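Lumlow puts fabric-covered tables to the test, and is not convinced yet

22/05/2024 – Lumlow, the household goods review service, has published the findings of its first long trial of fabric-covered tabletops. The short version: they look good and they are quiet, and most of the claims made for easy cleaning should be read slowly.

The trial ran from January in 110 homes. Each household was given a table with a woven gray top made by Demano and asked to use it as it would any other: folding laundry, sorting mail, eating the odd sandwich. Demano's sales sheet calls the surface "wipe-clean for real life." Lumlow wanted to know whose real life that was.

"Fabric on a table is a nice idea until somebody puts down a mug," said Darcy Chan, who ran the trial. "We kept hearing that a cloth and a bit of water would take care of everything. So we asked people to use a cloth and a bit of water, and write down what they got."

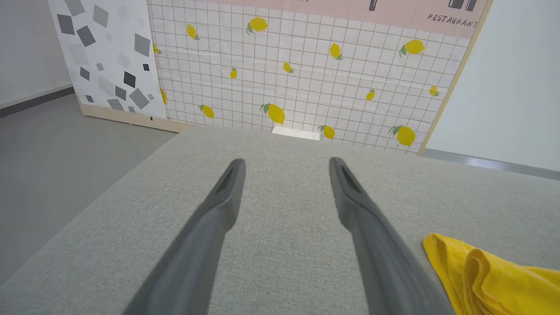
What they got was mixed. Households sent in 311 cleaning reports. Crumbs and dust came off well enough, though several people said they ended up reaching for the vacuum cleaner. Coffee was another matter, and so was anything with oil in it. Pale heathered fabric hides a small mark better than a plain one does, and Lumlow suspects that some of the happier reports owe more to the pattern than to the cleaning.

The trial also looked at Maihi, a spray sold for use on upholstered furniture. Four households asked to stop using it because of the smell. The others saw little difference between the spray and plain water – a result Lumlow plans to check again before saying anything stronger.

There is good news for anyone who already owns one of these tables. Dishes make less noise on them, papers stay put, and nearly everyone liked the feel of the top under their hands. Whether that is worth the extra money is a question the maker has not answered to Lumlow's satisfaction.

"I'd have one in a hallway," said Rhys Ellery, editor at Lumlow. "I would not have one where my kids eat, whatever the label says."

The full report is free to read on the Lumlow website. Printed copies, limited to 1,000, can be ordered by mail.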